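Terketti Bag and Strap Library
1/ This month we are publishing our guidance on the care, sorting and return of straps. It applies to every borrower of the Terketti Bag and Strap Library and to all staff at the Yammine desk. Please read the whole thread before your next visit.

Terketti Bag and Strap Library
2/ The library lends shoulder straps, webbing, belts, harnesses and soft bags to schools, theatre groups and residents. The collection passed 100 lendable items in October. The sorting rules written for a much smaller collection no longer serve us well, and they are withdrawn from today.

Terketti Bag and Strap Library
3/ The new guidance was prepared by Benvinda Gouveia (Collections) and Imad Srour (Repairs). Questions about its wording should go to Benvinda. Questions about a particular item should go to the desk, with the number on the item's tag.

Terketti Bag and Strap Library
4/ Sorting. Returned items are laid out on the sorting surface before they are put away. They are no longer hung straight back on the rail. Worn areas are easily missed on a hanging strap, particularly on dark fabric.

Terketti Bag and Strap Library
5/ Straps are sorted first by construction. Woven webbing goes to the left-hand drawers. Cut and stitched fabric straps, including any with a pocket or flap, go to the right. Leather is kept apart from both and is handled only by Repairs.

Terketti Bag and Strap Library
6/ Patterned webbing is filed by its main pattern and then by the colour of its border. Borrowers often ask for "the checked one", and we hold several. A note of the border colour on your request slip will save a second trip to the drawers.

Terketti Bag and Strap Library
7/ Please do not roll a patterned strap with a plain one. Dye has transferred in the past, and Štěpánka Ďurica has spent a good deal of bench time this year on pale bands that came back grey.

Terketti Bag and Strap Library
8/ Wear. Every fabric strap is now given one of four grades on return: sound, scuffed, frayed or withdrawn. A scuffed strap may be lent again at once. A frayed strap is set aside for Repairs, however small the patch. 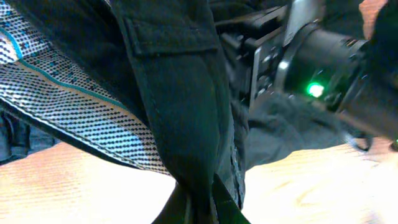
Dark fabric strap with stitched pocket flap, worn at one edge; checked webbing with teal border beneath.

Terketti Bag and Strap Library
9/ Wear along an edge is graded by its worst point. Staff should run a thumb down both sides of the strap and look closely at any place where the colour has gone lighter. On near-black cloth a grey patch is often the first sign that the surface is breaking up.

Terketti Bag and Strap Library
10/ Stitching is checked separately. A strap may be scuffed and still have sound seams, in which case it keeps its place in the collection. A strap with an open seam may not be lent, even where the fabric itself is as good as new.

Terketti Bag and Strap Library
11/ Pockets and flaps. Borrowers are asked to empty every pocket before return. Items found by staff are placed in an envelope marked with the loan number and held at the Yammine desk for 30 days. We cannot post them.

Terketti Bag and Strap Library
12/ Folding. Wide straps are to be folded in loose bends, with the stitching facing outwards, and laid flat. They should not be twisted, knotted or held with rubber bands. A cotton tie is supplied with each loan, and we would be grateful to have it back.

Terketti Bag and Strap Library
13/ Creases left by normal use are of no concern and will not be recorded against the borrower. Please do not iron any item to remove them. Two webbing straps were lost to ironing last winter.

Terketti Bag and Strap Library
14/ Washing. Borrowers should not wash straps at home. Dry dirt may be brushed off with a soft brush. Anything further — mud, paint, oil, candle wax — is to be declared at the desk, and Sawsan Chamoun will decide how it is cleaned. There is no charge for declared stains.

Terketti Bag and Strap Library
15/ Load. The limit written on the tag is the limit for that item and already takes its age into account. It is reduced when a strap is graded scuffed, so a strap you have borrowed before may now carry a lower figure. Please read the tag each time.

Terketti Bag and Strap Library
16/ No strap in the general collection may be used for climbing, for lifting a person or for towing. This has always been our rule. It will now be printed on the loan slip as well as on the notice at the desk.

Terketti Bag and Strap Library
17/ Loans. The usual loan remains 11 days. Groups may apply for a term loan of up to 50 items, subject to what is in the drawers at the time. Applications are considered by Hala Hijazi and should reach her before the end of the previous month.

Terketti Bag and Strap Library
18/ Donations. We continue to accept straps in any colour or width, with or without their fittings. We are short of wide dark fabric straps and of narrow webbing in pale shades. We are not at present able to take rucksacks with metal frames.

Terketti Bag and Strap Library
19/ Straps graded as withdrawn are not thrown away. Usable lengths are cut out for patches and loops, and the remainder goes to the Bromier workroom, where it is used in the evening mending class. Members may ask for offcuts at the desk.

Terketti Bag and Strap Library
20/ A printed copy of this guidance will be kept in the top drawer at Yammine and on the shelf by the door at Bromier. A large-print copy may be requested from either desk.

Terketti Bag and Strap Library
21/ Correction to post 12: the cotton tie is supplied with loans of wide straps only. Narrow webbing is issued in a paper sleeve, which need not be returned.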